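Lime, damp and the kitchen wall

Mairéad Mulcahy has spent most of her working life looking at walls that other people have painted too soon. She trained as a plasterer, moved into building surveying, and now advises owners of older houses in and near Wisbridge on breathable finishes. We spoke on a Wednesday at her office, where one shelf is given over to sample boards and another to failed ones.

The house that made her change her methods has a date stone reading 1653. Its kitchen had been skimmed in gypsum and finished in vinyl emulsion. "The paint was holding a blister the size of a dinner plate," she says. "The owner had repainted it every spring. Each coat made the next failure quicker."

The mechanism is simple. A solid wall takes in moisture from the ground, the weather and the room. If both faces are open, it leaves by evaporation. If one face is sealed, the water moves to wherever it can get out, carrying salts with it. The salts crystallise behind the film and push it off.

Her standard specification for a kitchen is a lime plaster in two or three coats, followed by limewash or a mineral silicate paint. Limewash is cheaper and easier to patch. It is also weaker near a sink, and she will not use it within 40 centimetres of a tap. "People want one product for the whole room. I would sooner have a change of finish behind the taps than a wall that powders when you wipe it."
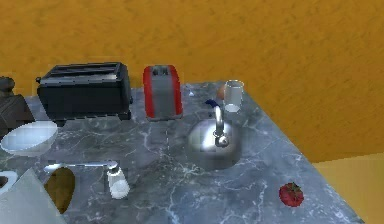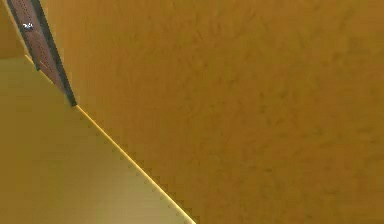
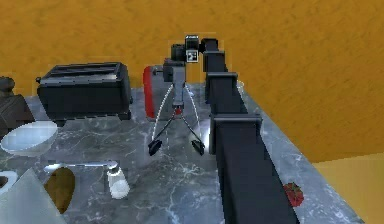
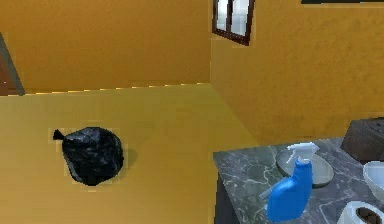
Ochre and orange tones, mottled on the walls.

On colour, she is strict about pigment. Earth pigments are stable in lime; many bright synthetic ones are not. She keeps the pigment load low and has the whole quantity mixed in one go, as matching a second batch is close to impossible. The mix is stirred throughout the job. Wet limewash is nearly transparent and dries several shades lighter, so a sample board has to be left for at least 7 days before anyone makes a decision.

Ariel Macaraeg, who runs the site work, has views on application. "Thin coats, damp background, big brush. If it looks like paint when it goes on, it's too thick." He allows a day between coats and longer in February, when he prefers not to work at all. Frost in the first week will ruin a coat that looked sound the evening before.

Patchiness is the usual complaint. Macaraeg puts most of it down to uneven suction – old filler, a trowelled repair, a strip where tiles were taken off. Some of it can be evened out with a further coat. The rest stays, and clients are told so in writing before work starts.

Mulcahy's last point is about ventilation. A breathable wall does not replace an extractor fan, and she checks that the fan discharges outside before she quotes. "I've found them venting into the loft. You can put 100 coats on the wall below and it makes no difference."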